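Nekitent Community College
Student Robotics Project: Household Handling
Progress report to the Hegde Fund
6/8/18

Prepared by Delia Husar, project supervisor

1. Purpose of this report

The Hegde Fund agreed last year to support a student project at the College on the handling of clothing and household cloth by robot. The terms of the award ask for a written report at the close of each stage. This report covers the second stage and sets out the work done, the difficulties met, the position on spending and the plan for the next stage.

2. Background

The project is open to second-year students on the engineering and computing courses. It is run as a weekly class with additional practical work outside College hours. The students have given the project the name Tasell, and it is referred to in that way below.

The aim of Tasell is to teach a small robot arm to pick up, sort and fold everyday clothing. Cloth is a demanding subject for students at this level. A garment has no fixed shape, and a method that succeeds with a towel may fail entirely with a pair of trousers. The first stage dealt only with towels and pillowcases laid flat on a workshop bench. The Fund's assessor observed at the time that these conditions were a long way from those of an ordinary home, and the second stage was planned with that remark in mind.

3. Work completed

The class was divided into four teams. Each team was given the use of a hand-held gripper with a camera fitted, so that students could record the movements of a task by carrying it out themselves. The recordings are then used in the computing sessions, where the students prepare them for training the arm.

A total of 135 recordings were accepted during the stage. To be accepted, a recording had to show the whole of the task from approach to release, and the garment had to stay in view for the greater part of it. Recordings that fell short were kept separately and discussed in class. Several of the most useful lessons of the term were drawn from them.

Practical work was moved out of the workshop and into furnished rooms. Students worked on beds, chairs and sofas, in daylight as well as under electric light, and with other items left nearby. Garments were chosen to give a fair spread of weight and stiffness. Jeans were given particular attention. The cloth is thick at the seams and waistband, and a gripper that closes on a single layer in one place may meet several layers a short distance away. The teams were asked to try taking hold at different points and to write down which of these gave a steady lift.
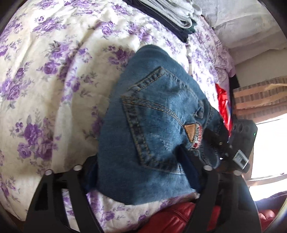 The written notes from this exercise have been of a good standard. Vilgot Blomqvist, who leads the computing sessions, has brought them together in a single handbook for the use of next year's class. The handbook covers the choice of grip, the speed of approach, the position of the free hand and the care of the equipment. A copy can be supplied to the Fund on request.

4. Difficulties

Two matters delayed the work and should be reported.

The first was lighting. Recordings made close to windows were often too bright in one part and too dark in another, and the students' software did not deal well with them. It was decided to keep such recordings in the collection, as a robot in a home would face the same conditions, but to mark them so that their effect could be studied. The marking took longer than had been allowed for, and the sorting trials began late as a result.

The second was the supply of replacement parts. Two sets of gripper fingers were damaged through ordinary use. The supplier, Stondach, replaced both without charge, but delivery was slow and one team had to share equipment until the parts arrived. Spare sets will be held at the College from now on.

The folding trials on the robot arm, which were due to begin in this stage, have not yet started. The arm is able to pick up and release towels in a reliable manner. Its performance with heavier clothing remains uneven and the supervisor does not consider it ready for folding.

5. Student progress

Attendance has been good throughout. Students who joined with no experience of programming are now able to prepare a recording for training without help, and the stronger members of the class have begun to write their own checking tools. One team has asked to continue with the project as its final-year work – a request the College intends to approve.

Assessment was by logbook and by a short talk given to the rest of the class. The talks on failed grips were especially well prepared, and the external examiner asked for two of them to be kept as models.

6. Spending

Spending remains within the sum awarded. The amount set aside for travel has not been used in full, and the College asks for the Fund's consent to move the balance to equipment, where it would meet the cost of the spare parts mentioned above. A full statement of account is attached separately.

7. Next stage

The third stage will begin in September. Its first task will be to complete the trials with heavier clothing, after which folding will be introduced, starting with towels. The Fund's assessor is invited to attend a practical session early in the stage, and the College would be glad to receive suitable dates.

Delia Husar
Project Supervisor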